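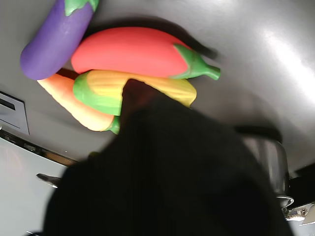 Toy vegetables and the play kitchen: your questions

Can I borrow the vegetables on their own?
Yes. Most people want the aubergine, the carrot and something to cook them in. Ask at the Vovcombe desk and sign the Kudo book.

How long can I keep them?
8 days. The record is 91, and the family concerned has since moved to Plorkau.

Is the corn meant to be tucked in with the peppers?
It can go wherever you like. Children at Lultska file by colour, or by who is friends with whom, and we have given up arguing.

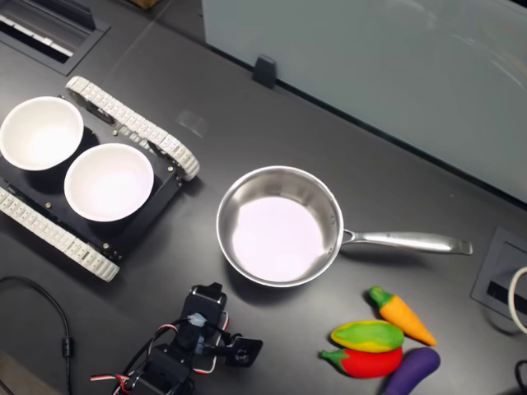
Page last changed: 03/02/2023

Is that a proper saucepan?
It is, stainless steel with a long handle. Toy pans were tried and pronounced babyish by a panel of four-year-olds. Please keep it off the hob at home — it has to come back fit for pretend soup.

What about bowls?
Two white ones go out with each pan. Tell us if one breaks. We'd sooner hear it from you than from your toddler.

How do I clean the vegetables?
Damp cloth, mild soap, dry them flat. No dishwasher. Someone tried that in February and the carrot came back a different shape.

My child has bitten the chilli. Is it hot?
No.

Who do I ring about a missing aubergine?
Blagoje Kneževič, mornings only. He will ask if you have looked under the sofa, so look first.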